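Brenerholm Neighbors Board > Food & Drink > Did Ustau change the house blend?

gravelpit
Posted 7:12 am
I have been drinking the same medium drip from Ustau since they opened on the corner by the hardware store, and for the last couple of weeks it has tasted like a warm penny. Same order, same size, same guy at the register who pretends not to know me. I asked if they switched beans and he said "it's seasonal." What season? It's June. Am I losing my mind or did they change it?

mrs_tuckahoe
Posted 7:40 am
They changed it. The bags on the shelf used to say Bokham in the corner and now they say Popescu. Same color bag, same price, different roaster. I only noticed because I was stuck in line behind a man ordering for what I assume was a submarine crew.

halfcaff
Posted 7:58 am
Popescu is the better roaster, sorry. Bokham burned everything. You all got used to charcoal and now you're upset that coffee has a flavor.

gravelpit
Posted 8:15 am
I like charcoal. I paid for charcoal every morning for years. If I wanted notes of apricot I would eat an apricot, and I don't, because I'm an adult with a job.

I did take one in with me to work today and gave it a fair shot. Drank half at the round table like a civilized person and the other half out of spite. 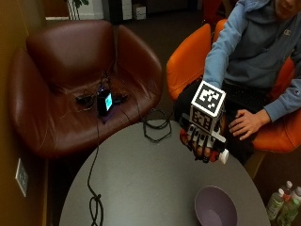

dennisport_dan: Could be the water. My sister's place is two blocks over and her tea has been off since they dug up the street. Before you hang the roaster, get a glass of tap water from Ustau and drink it plain.

halfcaff
Posted 8:31 am
Thank you, Dan. Voice of reason. Also, gravelpit, when did you last order anything in a ceramic mug? Paper cups and lids do half the damage. You're drinking through a hole in a piece of plastic and blaming Popescu.

mrs_tuckahoe
Posted 8:44 am
The lid thing is real. My husband takes his off in the car, and that is why our car smells the way it does.

I disagree about the water though. I make coffee at home with the same city water and it tastes exactly as mediocre as always.

oldmill_rd
Posted 9:20 am
Former barista, not at Ustau. A lighter roast in a brewer set up for a dark one comes out thin and sour. They probably swapped beans and never touched the grinder. The old Bokham stuff was roasted so dark you could brew it with a garden hose. With the new beans you want a finer grind and hotter water, up near 200 degrees. Somebody should tell them nicely.

gravelpit
Posted 9:26 am
Define nicely.

oldmill_rd
Posted 9:31 am
Not before 9, and not with a line behind you.

halfcaff
Posted 9:50 am
Or learn to like it. It took me 2 weeks. I used to put so much sugar in the Bokham that the stir stick stood up by itself, and now I take it black. I realize this makes me sound unbearable.

mrs_tuckahoe
Posted 9:52 am
It does, a little.

dennisport_dan
Posted 10:05 am
Went in just now and asked for tap water. They charged me for the cup. Water tastes like water. I withdraw my theory and would like my money back.
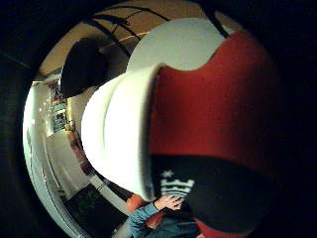 lurkingonelm
Posted 10:22 am
Is there anywhere in town still selling the Bokham beans?

oldmill_rd
Posted 10:34 am
The grocery on the Brenerholm side of the bridge, bottom shelf, next to the filters. Check the roast date on the bag. The last one I picked up there was old enough to vote.

gravelpit
Posted 11:02 am
Going at lunch. If any of you get there first and clear the shelf I will know who it was.

halfcaff
Posted 11:10 am
It won't be me. I'd sooner lick the grill.

gravelpit
Posted 1:47 pm
Got two bags. Also told the register guy about the grind, nicely, and he wrote it on his hand. I'll report back tomorrow if the penny is gone.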